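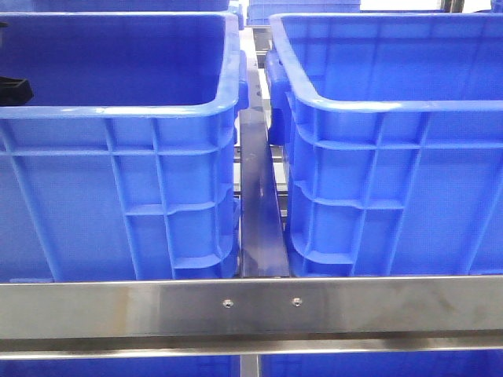

Arnitz-Verfahren

Das Arnitz-Verfahren (auch: stegbezogene Behälterlokalisierung) ist eine Methode der robotergestützten Kommissionierung, mit der die Lage offener Kunststoffbehälter in einem Regalfach aus Einzelbildern bestimmt wird. Als Bezug dient ein fest montiertes Bauteil des Regals, in der Regel der Trennsteg zwischen zwei benachbarten Behältern samt seiner Verschraubung an der vorderen Schiene. Das Verfahren wurde von einer Arbeitsgruppe um Consuelo Gallardo beschrieben und nach dem Versuchsstand Arnitz benannt, an dem die ersten Messreihen entstanden.

Problemstellung

Greifsysteme für Behälterlager müssen vor jedem Eintauchen des Greifers wissen, wo die Öffnung des Behälters liegt. Die Sollposition aus der Lagerverwaltung reicht dafür nicht aus, da Behälter im Fach Spiel haben und sich beim Ein- und Auslagern verschieben oder verdrehen. Bildbasierte Ansätze, die allein auf den Behälter ausgerichtet sind, stoßen bei baugleichen Behältern auf zwei Schwierigkeiten: Der umlaufende Rand und die Verrippung wiederholen sich von Fach zu Fach, und gleichfarbige Behälter in den Nachbarebenen liefern ähnliche Kanten. Es kommt zu Verwechslungen um eine Rippenteilung oder um einen ganzen Behälter.

Prinzip

Das Verfahren trennt die Aufgabe in einen ortsfesten und einen beweglichen Anteil. Zunächst werden im Bild die beiden Schraubenköpfe auf der Frontschiene und die Kanten des Trennstegs gesucht. Aus ihnen ergibt sich die Lage der Kamera relativ zum Regal. Erst danach wird in einem eng begrenzten Suchbereich beiderseits des Stegs der Behälterrand bestimmt. Die Griffe, die unterhalb des Randes in den Spalt ragen, dienen als zusätzliches Merkmal für die Drehlage.
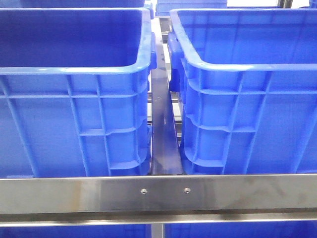
Zwei Behälter beiderseits des Trennstegs; mittig auf der Schiene die beiden Senkschrauben.

Die Auswertung liefert je Behälter drei Größen: die seitliche Verschiebung gegen den Steg, die Tiefe im Fach und den Drehwinkel um die Hochachse. Die Höhe wird nicht gemessen, sondern aus der Auflage auf dem Regal übernommen. Eine Verkippung des Behälters bleibt damit unerkannt — ein Punkt, der in späteren Arbeiten mehrfach kritisiert wurde.

Störeinflüsse

Blankes Metall ist als Bezugsfläche ungünstig. Spiegelungen der Behälter auf der Schiene, Schlieren und Flecken erzeugen Scheinkanten, und der Steg erscheint je nach Lichteinfall hell oder nahezu schwarz. Das Verfahren verwendet deshalb keine absoluten Helligkeitswerte. Bewertet wird nur der Gradient quer zur erwarteten Kantenrichtung, gemittelt über die Länge des Stegs. Einzelne Fehlkanten werden über die bekannte Geometrie der Verschraubung verworfen.

Ein zweiter Störeinfluss ist der Greifer selbst. Sobald er über der Behälteröffnung steht, verdeckt er Teile des hinteren Randes. 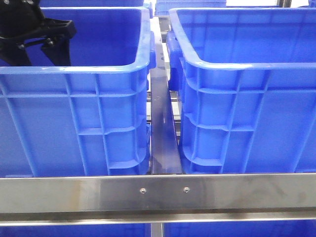 In der ursprünglichen Fassung wurde die Lageschätzung in dieser Phase eingefroren und der letzte freie Messwert weiterverwendet. Eine als Karagiannis-Erweiterung bezeichnete Variante schätzt die Lage auch bei Verdeckung fort. Sie stützt sich dabei auf den vorderen Rand, die Rippen der Stirnseite und die Griffe am Spalt, die bei einem Eingriff von oben meist frei bleiben.

Ergebnisse

Die erste Messreihe umfasste 641 Aufnahmen bei wechselnder Beleuchtung. Der mittlere seitliche Fehler gegenüber einer taktilen Referenzmessung blieb unter 3 mm. Die Tiefenschätzung fiel schlechter aus, vor allem bei Behältern, die an der hinteren Begrenzung anlagen. Eine Wiederholung am Versuchsstand Hillard mit 3000 Aufnahmen bestätigte den seitlichen Wert, wies aber eine stärkere Streuung des Drehwinkels aus. Als Ursache wurden abgenutzte Griffkanten genannt.

Für die Erweiterung liegt eine kleinere Reihe mit 600 Aufnahmen vor, sämtlich mit Greifer im Bildfeld. Ein Vergleich beider Varianten auf demselben Datenbestand steht aus.

Grenzen und Anwendung

Das Verfahren setzt eine feste Kamera und einen sichtbaren Steg voraus. In Regalen ohne Trennelemente ist es nicht anwendbar. Aufgeklebte Marken an der Frontschiene erreichen eine vergleichbare Genauigkeit, müssen jedoch angebracht und sauber gehalten werden. Eine Umsetzung ist Bestandteil der Steuerungssoftware Jitdale, dort in Verbindung mit einer Plausibilitätsprüfung gegen die Lagerverwaltung.

Siehe auch: Griff in die Kiste, Kamerakalibrierung, Posenschätzung, Kleinladungsträger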